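Grastby Shared Workshop: participants wanted for hand-held gripper build and laundry recordings

Project name: Mimance
Places open: 3
Start: October
Location: Grastby workshop, back bench, and your own home
Contact: Judit Vida

Mimance is a member project at the Grastby workshop. The goal is a low-cost arm that can pick single garments out of a mixed pile and drop them in sorting bins. The arm itself is on the bench and moves under its own controller. It does not yet have enough demonstrations to learn from. We are looking for three people to build a hand-held gripper each, take it home, and record themselves picking up clothes with it.

What you will do

Participants attend two build sessions on Monday evenings, starting at 7 p.m. In the first you print and clean up the body parts and fit the jaws. In the second you mount the camera, check that the jaws close evenly, and run a short calibration with a printed board. Viktória Virág leads both sessions and signs off each unit before it leaves the workshop.

After that you record at home, at times that suit you. The target is 1000 picks across the whole group. A pick starts with the jaws open above the pile and ends with one item released clear of it. Failed picks are kept and marked as failed. Do not repeat a failed pick to replace it.

Piles should be ordinary household laundry, unsorted and unfolded. Mixed fabrics are preferred. Heavy cloth next to light cloth is the hardest case for the current software, and prints confuse it more than solid colors do.

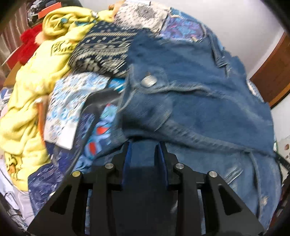
Gripper at a mixed pile on a bed: denim, a patterned knit sweater, yellow fleece blanket.

Beds, floors and tables are all acceptable surfaces. Keep people, mail, screens and family photos out of view. Move the gripper at a steady pace, as fast motion smears the fabric edges and makes the footage harder to label. Upload at the end of each recording day using the card reader at the workshop or the Drarnlow sync program on a home computer. Files are checked within the week and you will be told if a batch needs attention.

What we need from you

You should be comfortable with a hex driver, a small file and a set of printed instructions. Soldering is not required. Programming is not required, although anyone who wants to work on the labeling scripts is welcome to ask. You must be 18 or older, have space at home for a pile of clothes, and be able to attend both build sessions in person. Workshop membership is not a condition, but non-members complete the tool safety sheet on arrival.

What you get

Parts, filament and the camera are supplied. Each participant receives 195 dollars on completion of their share of the picks. The gripper is yours to keep. The camera and memory card come back to us. Participants are credited by name in the build notes unless they ask to be left out.

Data use

Recordings are stored on the Szabó server in the workshop office and used to train the Mimance arm. They are not sold or posted publicly. You may withdraw any recording before labeling starts by giving us the file number.

How to apply

Send a short note to Judit Vida through the workshop contact form with the subject line "Mimance gripper." State which hand you would use, what surface you would record on, and anything you have built before, including furniture kits and bicycle repairs. Left-handed applicants are encouraged, as all current recordings are right-handed. Applications close when the places are filled.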